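The pinch that nobody's log recorded

At Nakholm, a training site for household robots, the working day is spent on small domestic jobs. Operators tidy dressing tables, open drawers and pick up small things, holding a gripper in each hand. The movements are recorded and used to teach Rutero, a two-armed home robot made by Tirnomik. In May one of those grippers closed when it should have opened, and an operator lost a fingernail.
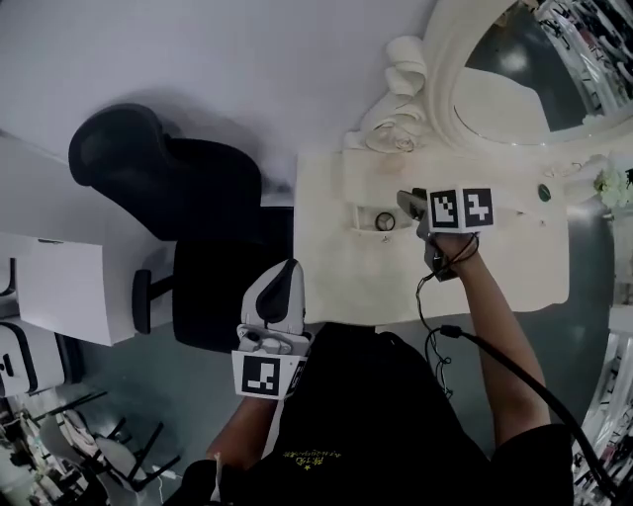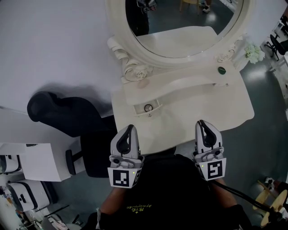 At the dressing table, with a hand-held gripper in each hand.

The injured man was Skarphéðinn Bergmann. He had been on shift since early morning and was partway through a run of drawer tasks. At 10.30 he reached over with his left hand to free a ring that had slipped between the pads of the right gripper. The pads shut on his middle finger and stayed shut.

"I pressed release and it squeezed harder," he says. "So I pressed it again, which was the wrong thing to do."

He got free by pulling the power lead out of the controller at his waist. A colleague drove him to the clinic, where the finger was X-rayed and found not to be broken. He was back at work after 29 days, on light duties at first.

The grippers used on that shift were motor-assisted. A trigger tells the motor which way to turn, and a small sensor reports how far apart the pads are. Maluleke, the engineering firm called in to look at the unit, found that the sensor cable had worn through where it bent near the handle. With the signal gone, the controller took the last reading it had, which was fully open. Asked to open further, it went into a routine meant for finding its end stops, and that routine began by closing.

The routine had no force limit. It had been written for the bench, where a gripper is clamped down and hands are kept away, and it was left in when the software was moved to the hand-held units.

Maluleke's report runs to 33 pages and most of it is about the cable. The supplier rated it for 3000 bends. The failed one had been in use since the winter, and no record was kept of how often it had been flexed or when it was last checked.

Tirnomik withdrew the motor-assisted units the same afternoon. The new software cuts power to the motor if the sensor signal drops out for any reason, and the end-stop routine can only be started from a laptop. Cables are now changed on a fixed date whether or not they look worn.

There was some argument over a stop button. Operators wanted one they could reach with both hands full, and the first design, a pad on the belt, was set off by people leaning against furniture. A foot pedal is being tried instead. Bergmann has used it and finds it awkward when he has to move along a table, but he would sooner have it than go without.

He still does drawer tasks. The nail has grown back a little crooked, and he no longer clears a jam until the lead is out.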